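Fakimell Motion Suite 2: review
3 Aug 2026

Fakimell's Motion Suite is a control and planning package for two-armed robots. Version 2 adds a cloth module, and that is the reason for this review. We ran it for most of the summer on folding work: shirts, towels and a few awkward things with buttons. Previously we used Uritz for planning and our own scripts for everything above it, so most comparisons are with that set-up.

Installation

The installer wants a clean machine. On a computer that already had Uritz on it, the two fought over the message layer and the arm driver would not start. A fresh system took under an hour. The licence is tied to the network card, so moving it to another machine means an email to support and a wait until the next working day.

The manual is 80 pages and mostly good. The chapter on frames of reference is out of date in one important place: it gives the tool offset from the wrist flange, while the software expects it from the last joint. If your grippers close a few centimetres short of the cloth, check this first.

Control

The low-level loop is the best part of the suite. Joint tracking is smooth at slow and medium speeds, and both arms share one clock, so a lift with two hands stays level. Uritz kept separate timers and we had to correct for drift in our own code. Force limits can be set per arm and per phase of a task. Leave them on for cloth work. With limits off, the arms will happily pull a sleeve until a seam goes.

Stopping is handled well. A pause holds position with the grippers closed, and a full stop asks whether to release. There is a setting to skip that question. I would leave it alone.

Perception

The cloth detector finds an outline, proposes corners and ranks them as grasp points. On plain, light fabric over a dark cover it is dependable. On patterned fabric it sometimes takes a print edge for a hem, and on dark fabric over dark cloth it returns nothing at all, with no warning in the log. The confidence value does not help much either. Good and bad grasps often score within a hair of each other.

Depth filtering is set too strong out of the box. Thin folds get smoothed into the table and the planner then treats two layers as one. Lowering the filter by a single step fixed it for us, at the cost of a noisier outline.

Planning

Two-handed plans come from a library of templates: lift, drag, fold over, lay flat. Each template takes two grasp points and a direction. For a garment already folded to a long strip, the usual choice is one grasp at each end, then a lift or a slide.
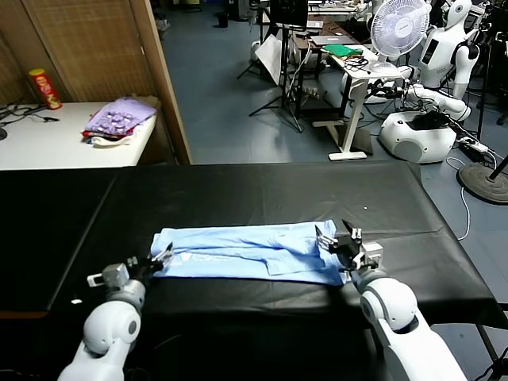
The templates cover most of what we need, but they cannot be edited in the graphical tool. To change the height of a lift you have to copy the template file, alter it by hand and register it again under a new name. Skoryk, which we tried briefly in April, does this with a slider.

Planning time is acceptable. The default limit is 700 milliseconds and simple moves rarely reach it. Moves that cross the midline between the arms often do, and when the limit is hit the planner returns its best partial path without marking it as partial. Set "reject incomplete" to on before doing anything else.

Tooling

Recording and replay are solid. Logs hold joint states, gripper widths, images and planner output on one timeline, and you can step through them without the arms powered. The viewer slows badly past 2,000 episodes in one folder – split them up. Export to the Arnirau format works, except that gripper widths come out in metres whatever the units setting says.

The scripting interface is tidy and the names make sense. Error messages are less tidy. "Stage failed (4)" covers a lost grasp, a blocked path and an unplugged camera.

Verdict

Worth buying for the control loop and the logs, if you run two arms and handle soft goods. The cloth detector needs a contrasting surface and a changed filter setting, and the planner defaults should be fixed in the next release. Anyone working mainly with rigid parts gets little from version 2 and can stay on the old one.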